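Jaddale Help
Home Topics Ask Sign in

We use cookies to keep you logged in. Accept Settings

Pencil marks and a pinkish stain on melamine shelves – what takes them off?

Asked in Cleaning & Repair
227 views 2 answers Share

I bought a used Wusside bookcase in February and the white shelves came with pencil on them. Most of it is where somebody marked things out. I tried a damp cloth and it just went gray and spread. There is also a wide pinkish streak on one shelf that soap does nothing to. I don't want to paint. I have dish soap, rubbing alcohol, baking soda and one of those white foam erasing sponges, but I have read that the sponge dulls the finish. The shelves are 18 inches deep if that matters for how much cleaner to buy.

The pencil is light on most of them, a cross in one place and a short thin line in another.

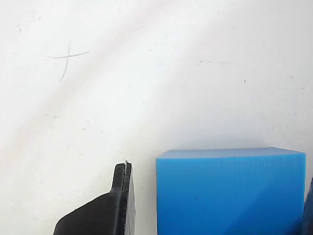
Benjamín Tapia: Start with a plain white vinyl eraser, the kind sold for drafting. Do it dry, before any water touches the shelf. Water and graphite make a gray film, and that is what you got with the cloth. Rub in one direction and brush the crumbs off.

For the pink, put rubbing alcohol on a cotton pad, hold it on the spot for a minute, then wipe. If the pad picks up color, keep going with clean pads. If it stays white after 2 tries, the stain is probably in the surface and you will only wear down the shine by scrubbing. Red ink and cheap book covers both do this – I had a row of paperbacks that left a band on a shelf in Ulloa and it never came out completely.

Test the alcohol on the underside first. Real melamine won't mind it but some budget shelves have a printed paper face that will.

Helpful (67) Reply Share

Dridmont: just use the sponge. I have used them on kitchen cabinets for years and can't see any difference. go light and rinse after

Helpful (18) Reply Share

Comment from the asker: Eraser worked on the pencil. Have not tried the pink one yet, out of cotton pads.

Report Share

Related Newest Unanswered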